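Bins, blocks and why I love a scuffed floor
Heffernan workshop talk, second half

Okay, back from coffee! Ask who has a metal bin at home or at work. Wait for hands. (There are always more than people expect.)

Start with wear. New sheet metal is pretty, but give me an old bin any day — scratches, cloudy patches, a wall with the finish worn ragged. You can read a bin like a kitchen table. Stay on this for 2 minutes, no more, I get carried away. 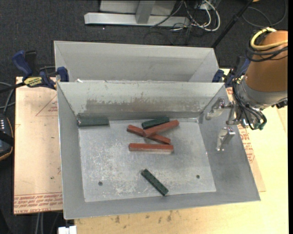 Next, how things settle. Tip a handful of long blocks into a bin with sloping walls and they never lie the same way. Some cross over each other, one goes off to a corner by itself. I find this wonderful! Pause here and let people look.

Then color. Red and dark green are easy to tell apart in good light, much harder in a dim storeroom. Tell the Pledar story: nearly 1,000 blocks to sort, one weak bulb, and we loved every minute anyway.

Pass the sample blocks along the rows. Ask for them back before the Fimik part — last time I was still hunting under chairs at 30 minutes past.

Questions, then lunch.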